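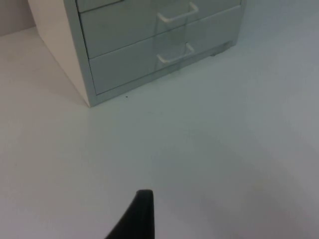 Storage & Small Furniture

Three Drawers and How to Live With Them

A drawer cabinet with gray fronts and white bar handles will make any corner look like a person with a plan lives there. Then you open it. I have owned mine long enough to know the outside and the inside are on different payrolls, and what follows is what I've picked up, most of it by doing the other thing first.

Bottom drawer gets the weight

Paper, batteries, the stapler that could stun a goat. If the heavy things live up top and you pull the top drawer all the way out, a small cabinet will bow to you like a butler and then keep going. Open one drawer at a time. If there are children in the house, fix the cabinet to the wall, whatever its size.

Tighten the handles before they ask

A bar handle on two posts is usually held by two screws from inside the drawer. They loosen at their own pace, always one before the other, so the handle starts to swivel and you start to pull crooked, and then the drawer goes in crooked too. Twice a year I empty the drawers and go round with a screwdriver. Hand tools only. I once used the drill and put a dimple in the drawer front that I now see every morning with my coffee.

If a screw keeps backing out, a dab of removable threadlocker will settle it. Clear nail polish also works and costs less, and my neighbor Gintarė has it in 5 shades if you're feeling festive.

Cleaning pale fronts

Gray is sold as the color that hides dirt. It hides gray dirt. Fingers leave a shine around the handles, and you only notice when the sun is low and company is at the door. Warm water, one drop of dish soap, a wrung-out cloth, then a dry one straight after. Skip the scrubby side of the sponge. Skip the furniture polish too, as all it does on a smooth painted front is give the dust something to hold.

For the seams between drawers, wrap the cloth around a butter knife (a blunt one, Normunds) and run it along the gap. Crumbs get in there. I don't know how crumbs get into a cabinet full of envelopes and I have stopped asking.

The strip underneath

Small feet lift a cabinet just high enough for a sock and just too low for a vacuum. A yardstick with an old pair of tights pulled over it will get in there. Last December mine came out with two pen caps, a dead moth and a Godero warranty card for a toaster we gave away.

While you're down there, check that all the feet are touching. A cabinet that rocks will have drawers that drift open on their own. Felt pads under the short corner fix it, and so does a folded business card, for longer than you'd like to admit.

When a drawer sticks

Take it out and look behind it first. In my experience the culprit is a receipt that went over the back and got pleated into the runner. If the track is clear and it still drags, rub a candle stub along wooden runners, or wipe metal ones clean and give them a little dry silicone spray. Cooking oil is not a lubricant. It is a lubricant for 2 weeks and then it is glue.

What goes in the middle

You will want to label the middle drawer. I have labeled mine "Cables," "Gift wrap," and, in a hopeful period, "Current." It holds tape, takeout menus and 50 birthday candles, as it did under all previous administrations. A couple of shallow cardboard lids will at least keep the candles from rolling to the back every time you shut it.

Filed under: drawers, handles, dust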